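To: Flerside Residents' List
From: Bohdana Kushnir, Estate Office
Subject: Re: Shared kitchen at Toft House

Dear all,

Thank you to Mr Trịnh for his message, quoted here in part.

> Phong Trịnh wrote:
> Could the office confirm the new kitchen hours, and whether
> the booking fee still applies to residents in November?

The position is as follows.

1. Hours. The kitchen will close at 10 pm. Bookings are limited to two per household each month.
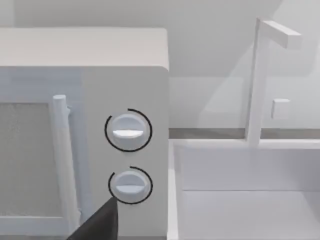
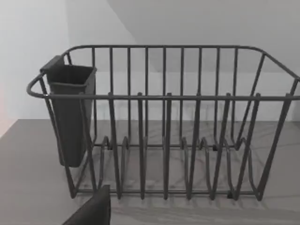
2. Fees. Residents pay nothing – outside groups should write to the office for the current rate. A group of more than 41 people must use the main hall.

3. Keys. These are to be signed for at the desk and returned by noon the next day.

Any objection should reach me in writing before the end of the month.

Yours faithfully,
Bohdana Kushnir

Filed under: Notices > Shared Rooms

Comments
Uyên Tô: Does the limit include children's parties?
Giang Mạch: Noon is difficult for those of us on early shifts. Could keys go through the letter box?

Recent in this list
Drakovar Road parking permits
Lift repairs, second notice
Minutes of the tenants' meeting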